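Search this blog
Search

Sunday afternoon with the two-armed cell

May 2021

I promised a few of you that I would write up how I look after the Tusel cell, and then March went by, and most of April too, so you are getting it now with a pot of tea beside me and my notebook open at a page with a biscuit stuck to it. I should say at the start that I am not an engineer by training. I came to Dritley to help with the stores, stayed late one evening to hold a torch for somebody, and have been the person who looks after the robot ever since.

The cell lives in the old packing room at our Bloxham unit. It has two arms, two hands, one table and a cupboard full of bits, and it spends its days picking things up and putting them down again while the clever people upstairs decide whether it did it nicely. My job is to make sure that when they press go on a Monday, everything bends where it ought to bend.

I always start with the bolts, before any power goes on. There are 38 on my list for the pair of arms, and I go round them in the same order every time, starting at the base and working out to the wrist. I put a little dab of paint across each one when it is tightened, so that if it creeps I can see the line has broken. It takes me longer than it should because I talk to myself, lose my place and have to go back to the elbow. A word of advice if you are doing this at home or at a small firm like ours — buy a decent torque driver and don't lend it out. Ours went walkabout for a fortnight and came back reading high.

Then come the hands. They get a wipe with a barely damp cloth, then a soft brush between the finger joints, where the fluff gathers. I work each finger through its travel by hand with the power off, slowly, feeling for anything gritty. The left one had a sticky finger last month and I had the cover off twice before I found a sliver of packing tape folded up inside the joint. I was cross and delighted in equal measure, if you know the feeling. I had already half written the email asking for a new part! 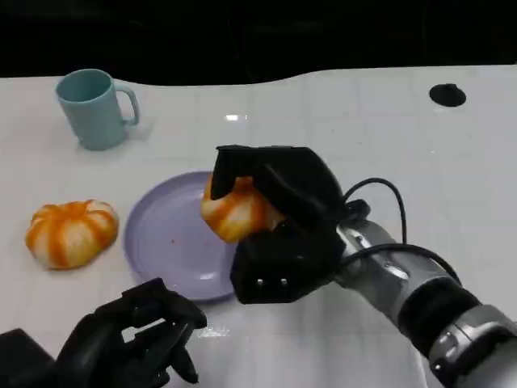 Cables are the thing I fuss over most, and I make no apology for it. A cable that is too tight will pull at its plug every time the wrist turns, and one that is too slack will find something to catch on, usually on a Friday. I like to see an easy open curve behind the hand, the way they loop up over the wrist on the right arm and then come back down along the silver, with nothing stretched while it holds one of the stripy orange pumpkins over the plate. I check them with the arm in that sort of working pose and then again with it folded right back and reached right out, because a loop that looks lovely in one place can be miserable in another. If I don't like what I see I undo the ties and start again. I must have got through a whole bag of ties this spring.

The program I use for checking is called Kistden, after the folder it was first saved in, and it does nothing grander than move an arm through its usual reaches at a crawl. I run it 10 times and keep my hand near the stop button throughout. I listen more than I look. There is a soft hum that I know well by now, and when it changes, even a little, I stop and go back round the joints. On the last check the hum was just as it should be, apart from a faint tick on the third run that I never heard again. It is in the notebook with a question mark.

After that I do the grip. I like things with ridges for this, since a smooth thing will tell you the fingers are closing but a ribbed one will tell you whether they are closing evenly. I watch for a slow turn or a slip as it is lifted, and if there is one I go back to the zero position of each finger and set it again. Resetting the zero is a dull job. You open the hand fully, let it settle, save, close, open, save again, and if you sneeze and knock the arm you begin from the top.

The table gets cleaned last of all. I use plain warm water and a cloth that has never been near the workshop, then a dry one, going along the grid lines so that I don't miss a strip. Please don't use the blue spray, whoever keeps leaving it out. It leaves a film, and the film makes the glare worse for the cameras.

The counter stood at 633 hours when I signed the sheet, and the next proper grease is still a fair way off. I have ordered the new wrist seals anyway, and another bag of cable ties, the slightly longer ones this time.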